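Praktikum Küchenrobotik – Handout 3: Greifen und Ablegen neben dem Schneidebrett
Kursleitung: Laurinda Vieira, Tutorium: Unnur Toft

Jetzt wird es richtig spannend: Nach den Trockenübungen im Simulator arbeitet ihr endlich am echten Arm! Unser Projekt läuft weiter unter dem Namen Plurkwood, die Aufzeichnungen legt ihr bitte im Kursordner Kamel ab, immer mit Gruppenkürzel. 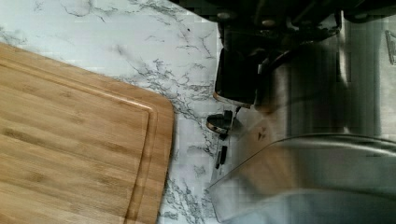 Arbeitsplatz mit Bambusbrett und Arm, zuerst aus Sicht des Handgelenks, danach die ganze Arbeitsfläche 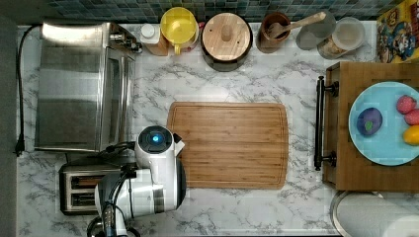
Warum reicht die Handgelenkkamera allein nicht aus?
Sie zeigt sehr schön, was direkt vor den Fingern liegt, verliert aber schnell den Überblick: Ein Ziel am anderen Ende der Theke taucht erst auf, wenn der Arm schon in seine Richtung fährt. Für die Grobplanung nehmen wir deshalb die Übersichtskamera, für die letzten Zentimeter die am Handgelenk.

Aufgaben bis März
a) Anfahrt an die Brettkante aus drei Richtungen aufzeichnen, je Richtung mindestens 3 brauchbare Durchläufe.
b) Den Datensatz aus dem Vorjahr (3779 Episoden, eine Fundgrube!) nach abgebrochenen Griffen durchsuchen.
c) Eure Erfolgsquote mit der Gruppe von Jytte Ragnarsson vergleichen. Sie kam zuletzt auf 88 Prozent, das ist zu schlagen!

Fragen zur Kalibrierung bitte an Aníbal Inga, Raum 57.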